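Part time help wanted, Dodgate Community Supper

Stista Kitchen is looking for 2 people to help run our evening suppers in Dodgate. Starts August, goes through to spring if you want it to. Paid, not a volunteer thing.

What the job is:
Setting up the dining room, 4 pm onward. Serving. Talking to people (more important than the serving). Clearing, wiping down, dishwasher, lock up by 9 pm or so. One of you will also do the produce pickup from Effiong before shift, so a drivers license is needed for that one. We have the van.

We feed up to 70 on a busy night. Slow nights can be very slow. Bring a book.

Who we want:
Friendly, on time, ok standing for 5 hours. Able to lift a full stock pot, or willing to say when you can't and grab someone. Food handler card is great but if you don't have one we will pay for it and for the time you spend getting it. No restaurant experience needed. If you speak a second language please put that in, we have regulars who would be thrilled.

Not a good fit if you need the same hours every week. The schedule moves arround, Auður posts it two weeks ahead and tries hard to keep it fair.
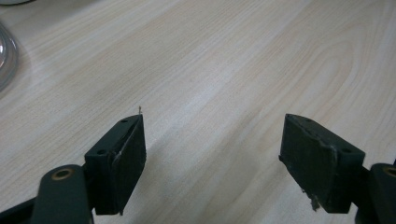
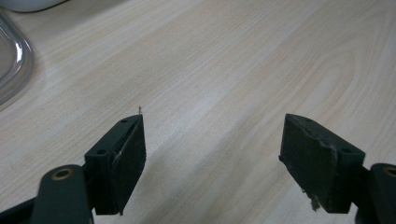 Light wood tabletop, pale with the grain showing.

Pay and the rest:
$795 every two weeks for the pickup position, a little less for the other one, ask and we'll tell you the exact number. Supper on shift. Leftovers go home with whoever wants them. Free parking behind the Nindska building, bus stops out front. Shoes with grip please, the kitchen floor is tile and it gets slick. Aprons are ours.

To apply:
No resume required. Send a few lines on who you are, which position, and what evenings you can never do. Email is best, or drop a note at the side door between 2 pm and 4 pm and ask for Oluwaseun Danladi. If he's out leave it with Auður Kragh in the office.

We'll ask you to come in for one paid trial shift before anybody decides anything. Applications stay open untill both spots are filled. Under 18, sorry, not this time, try us again next summer.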